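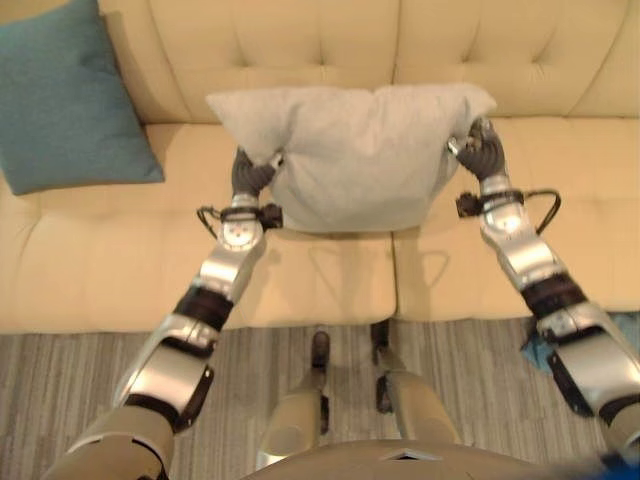

Pillow placement on a sofa: how many demos before it stops copying the same spot?

Forum: Data gathering and teleoperation
Thread started by tuftwatcher
14 replies, last page shown in full

tuftwatcher wrote:
We are collecting two-handed pillow placement on a sofa. Humanoid, teleoperated, head camera plus joint states. The task as written is: take the grey pillow by both sides, bring it over the seat, set it against the backrest, let go, hands back to the start pose.

We have 149 episodes. After throwing out the ones where the operator lost a grip or the log dropped out, 140 are left. I trained on those last night and the policy does reach for the pillow and lift it, but it always wants to put it down in the same place, wherever there is room. If the gap is further left it still goes to its favourite place and pushes into whatever is there.

My plan was to carry on to 200 and train again. Before I book the operators for another two afternoons, does anyone think that will help?

mossgate wrote:
Not by itself. If the last 60 are the same as the first 140 you will get a steadier version of the same habit. How are you setting the sofa up between episodes?

tuftwatcher wrote:
The operator's helper puts the grey pillow back and straightens the teal ones. They have a printed sheet with 3 layouts on it. I asked how they pick the layout and they said they mostly use the first one as it is the quickest to reset.

mossgate wrote:
That's your problem then. Go back through the log, count how many episodes used each layout and post it here.

Vurkmont_Ian wrote:
I'd argue the other way. We did a similar job on the Lurnitz rig (bedding, not sofas) and the big jump came from plain volume. We had layouts all over the place early on and the policy learned nothing well. Get one layout solid, then widen it. 140 is a small set for a soft object. The pillow folds differently every time you pick it up, so you are already getting variety whether you ask for it or not.

mossgate wrote:
Variety in how the cloth folds is one thing. Variety in the goal is another. He has the first and is missing the second.

Vurkmont_Ian wrote:
He also said it reaches and lifts. So the first part is learned. I'd still want more before changing the setup halfway through.

kettle_and_jig wrote:
Couple of questions. Do the operators always grip at the same point? And are you picking up from the seat or from the floor?

tuftwatcher wrote:
Both. Started with seat pick-ups, then added floor ones in front of the sofa in May. Grips are whatever the operator finds comfortable. Some take it by the top corners, which makes it hang down in the middle. Others press in from the sides, lower down. I never gave a rule for it.

kettle_and_jig wrote:
I would split those by tag at least. With a corner grip the bottom edge swings, so the operator has to come in higher and slower. With a side squeeze they can go straight in. If both are in one pile with no label, the policy may average the approach and come in at a height that suits neither. We saw that on a towel task.

Aranka Fülöp wrote:
I run collection for the Trisutix project and we had this argument in our own group. We don't forbid either grip. We ask each operator to do half a session with one and half with the other and write it in the episode note. It adds a few seconds. When the policy started doing odd things at the sofa edge we could filter on the note and find out which half was responsible.

On the layouts, don't leave the choice to the person resetting. They will always take the short one, and I would too. We have a script that shows the next layout on a screen and won't start recording until someone presses a key to confirm it.

tuftwatcher wrote:
Counted the layouts. First layout 112, second 21, third 7. Not proud of that. 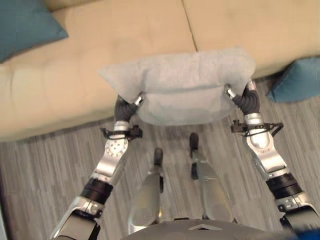 Should the failed episodes be deleted or kept?
Keep them in a separate folder with a short note on what went wrong. Don't train on them by default, but a slip followed by a clean regrip is worth having once the basic task works, as it shows the policy how to recover.

mossgate wrote:
112 out of 140. There you are.

Agree with keeping the failures. I'd add that the nine you threw out should be looked at again by a second person. Half the time "lost a grip" means the pillow dropped and the operator picked it up and finished the job perfectly well.

Vurkmont_Ian wrote:
Fine, 112 to 7 is worse than I assumed. I'll give you that the next batch should go to the other two layouts. I still wouldn't invent new layouts until the three he has are working.

kettle_and_jig wrote:
One more thing on the floor pick-ups. Check your start poses. If every floor episode begins with the robot standing in the same place, it will learn the standing position and ignore the pillow. Shift the feet a bit each time, and turn the pillow as well. Ours only had to be a hand's width off before it closed on nothing.

tuftwatcher wrote:
They do all start from the same mark on the floor. I'll have it moved.

New plan, tell me if it is daft:
The remaining 60 go to layouts two and three, thirty each.
Grip type written in the note for every episode, and I'll go back and tag the old ones from video.
Start position changed every five episodes.
Layout picked by a script.
Second check on the nine discarded ones.

Aranka Fülöp wrote:
Not daft. I would train once at the halfway point too, before all 60 are done. If it still goes to the old spot, try dropping a good part of the first layout from the training set and see what changes. That costs you one night of computer time and no operator time.

Bozsik_bench wrote:
Been reading along as we're about to start the same job with chair cushions. Does anyone have a template for the episode notes? Ours is a free text box and people type "ok" in it.

Aranka Fülöp wrote:
Drop-down for layout, drop-down for grip, drop-down for where the object starts, then a free text box that is only required when the result is marked as failed. I'll send you ours by message.

tuftwatcher wrote:
Could you send it to me too please. Operators are booked from 2 pm tomorrow, so I'll post the halfway result when it has trained.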